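My Kitchen Table Is Still Winning
Posted 2/5/25 by Aniela Piątek

My sister asked me over dinner when she can finally stop wiping things. She figured I'd know, because I write about gadgets and once got very excited about a vacuum (I still am, it's a great vacuum!). I told her five years. Then I went home and felt bad about it, because I'd pulled that number out of thin air.

So I've been asking people. Rezaul Miah runs a small repair shop over in Fakville and he's been messing with robot arms on his own time since last April. He let me hang around for an afternoon in Lilwood, where he and a friend have a couple of them set up, and the job that day was clearing and wiping a table. Sounds like nothing, right? I do it with a phone in my other hand.

They'd logged 196 tries at it before I came by. By their own scoring, 71 were good enough that you wouldn't go back over the table yourself. I know people who'd laugh at that. I was kind of thrilled! A few years ago I'd have expected zero, and these are two guys with day jobs.

But look at what a table asks of a machine. Dark wood with a swirly grain, a shiny patch where the light hits it, and then crumbs, which are tiny and pale and could be anything. My eyes sort that out before I've even thought about it. A camera on the end of an arm has to work out that the glare is glare and the speck is lunch. 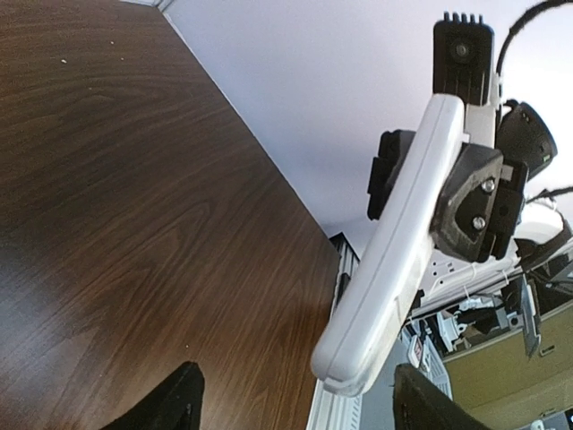 Wood grain, glare, a few specks up top, and the second arm with its own camera.

The other thing that got me was the cables. Every demo video I've ever watched makes these things look like they came out of one smooth mold, and then you stand next to one and it's zip ties and screws and a bundle of white wires. I liked it better that way, to be fair. You could see what everything was for, or Rezaul could, and he'd point.

Where I get grumpy is the sales talk. A company called Quiroga wants $669 for a countertop helper that "handles your evening cleanup," and when I read the fine print it handles up to 3 kinds of dish, on a mat that comes in the box. My evening cleanup has a toddler in it. I'd pay that money for something that could find a sock.

So, can they do chores yet? Some of one chore, some of the time, with a patient person standing nearby. I've called my sister in Rornitthorpe and taken back the five years. She wanted a new number and I wouldn't give her one, so she's getting a really nice sponge for her birthday.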